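Stolis Household Table Set

12 shares | 3 comments

Maintained by Milovan Ivanov. Last edited November 6, 2021.

## What this is

Stolis is a set of pictures of everyday household things laid out on a cloth-covered table. Most of it is small goods from kitchen and bathroom cupboards, the kind that end up together on a table when someone is sorting. It is the follow-up to Pallano, which covered desk and office items only.

## Contents

- 700 pictures in total
- 400 with item labels checked by hand
- 67 item names in the list

The remaining pictures have labels but they have not been checked yet. Use them with care.

## Folders

- `tables/` - full layouts
- `labels/` - one text file per picture, same base name
- `names.txt` - the item list

## Naming rules

Use the plainest word that fits. A jar is `jar` plus the lid color if it is easy to see. Contents go in the notes field, and only if you are sure of them. Dried herbs, tea and seeds are hard to tell apart through glass - write `dry goods`.

Items still in their packaging get the tag `packed`. Bowls and cups get `upright` or `inverted`. A folded towel is one item, however many layers it has.

The woven coaster is `coaster`, not `mat`. Pallano used `mat` for both, so fix this if you merge the two lists.

## Sample layouts

Blue cloth, woven screen behind, bowl tagged `inverted` and green towel tagged `folded` in both: 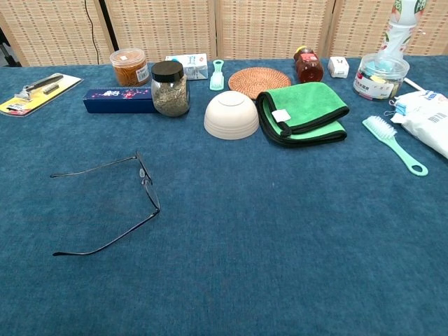
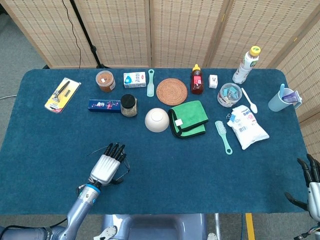 ## Known problems

- Small white boxes are mixed up in the unchecked part. Many are just `box`.
- `brush` and `hairbrush` are both in the list. They should be one name.
- Clear containers are sometimes labeled by what is inside them.
- Two label files from June are empty.

## Changes

- 1.1 - added `coaster`, removed `mat`
- 1.0 - first release

3 comments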